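Anthology notebook, March, 9:40 in the evening
Working title: The Salt Road to Jirness

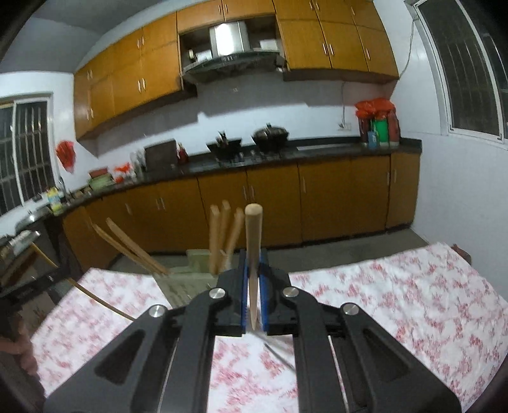 Chopsticks and the green holder.

Big day! The last revision came in after lunch, and I read it standing up in the hall with my coat still on. Emanuel Avram has rewritten the whole ending of "The Bridge at Covavano" and it is so much better. The siege now breaks in the second scene, so we get 33 pages of people living with what they did. I'd asked for a trim and got a new story - very happy to be ignored.

Running order, third try:
Open with "Sima's Ladder" (short, funny, has a dragon in it by line 5).
Avram in the middle, where the book can slow down.
"Pleltel Burning" last. Tried it first and everything behind it felt small.

Word count is still over. The printer's limit gives us 84 more pages and I have stories for more than that, so one of the two sea stories moves to the next book, if there is a next book. I love them both. Decide after sleep.

Introduction: 50 words written, all of them about maps. Start again tomorrow and get to the writers sooner.

To do: contract for the cover art, check the spelling of Jirness all the way through (two s's, always), send Emanuel his proofs.

Comments (3)

tollgate: Keep the sea story with the lighthouse, please!

Emanuel Avram: Proofs whenever you're ready. I promise to change only commas.

marrow_and_ink: A dragon by line 5, sold. Will there be a paperback?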